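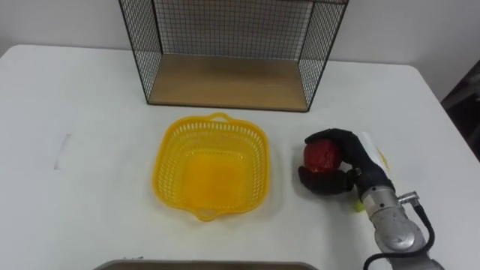
Kesside Sessions – Frequently Asked Questions for Artists and Producers

What is Kesside Sessions?
Kesside Sessions is a numbered series of single-song recordings, each made by one house producer with one guest vocalist. Every session is released as audio and as a one-take performance video. The series is recorded in Gorncombe and distributed by Forkon.

Who can apply?
Any vocalist or rapper with at least one released track. There is no language requirement. Sessions to date have included verses in Romanian, Swahili, Dutch and Irish. Groups of up to three may apply as a single guest, but they will share one guest royalty between them.

How do I submit?
Send a link to two finished songs and one unaccompanied vocal recording of no more than 60 seconds. The vocal recording must be dry: no reverb, no tuning, no compression. Files should be WAV, 24-bit, 48 kHz. MP3 files are deleted without being played.

When is the submission window?
October only. Submissions received in other months are not held over and must be sent again. The last window brought in 816 entries. Of these, 169 were passed to Koen Aerts for a second listen.

I have not received a reply. Has my entry been rejected?
Not necessarily. Automatic confirmation is sent on receipt. After that, we write only to artists on the second-listen list. If you have heard nothing by the end of January, you were not selected.

Who writes the beat?
The house producer, currently Horațiu Coman. Guests receive three instrumental sketches two weeks before recording and choose one. Tempo and key can be changed on request up to the day before the session. Changes on the day are limited to arrangement – muting a part, moving a break, shortening an intro.

Can I bring my own instrumental?
No.

Can I use lyrics I have already released?
Up to eight bars. The remainder must be new. If the older lyrics are controlled by a publisher, you need written permission before the recording date, and we need a copy.

How are writing credits split?
The default split on the composition is 50 percent to the house producer and 50 percent to the guest. Co-writers brought in by the guest are paid from the guest's half. Split sheets are signed before anyone leaves the building. Shabani Shemweta handles all questions on splits, including corrections to sessions already released.

Who owns the master?
Kesside owns the master recording. The guest receives 25 percent of net streaming income from the audio, paid twice a year. The payment threshold is $100. Balances under that amount carry over to the next period and do not expire.

What about income from the video?
The video is accounted for separately. Rates are listed in Schedule B of the guest agreement. Statements for both are issued together.

Is the vocal really one take?
The video vocal is one take from start to finish. We record up to six and the guest picks. The audio release may include doubles and ad-libs recorded afterward. Light pitch correction is allowed on the audio version only.

What microphone and monitoring are used?
A large-diaphragm condenser on a fixed boom, with closed-back headphones. Guests who prefer in-ear monitors should bring their own with a 3.5 mm connector. Ovidiu Jitaru runs the headphone mix and will contact you beforehand about levels.

Does the session number have any meaning?
It reflects release order, not recording order. Number 100 has been assigned and is not open to requests.

Can I perform the song live?
Yes, without asking. An instrumental and a show mix with backing vocals are supplied on release day.

Can I release a remix?
Remixes need approval from Kesside and from the house producer. Send the finished remix, not a proposal. Allow four weeks.

Who do I contact about press or sync licensing?
Press requests go to Radu Gavrilă. Sync requests are handled by Ó Gríofa and should state the territory, term, media and length of use.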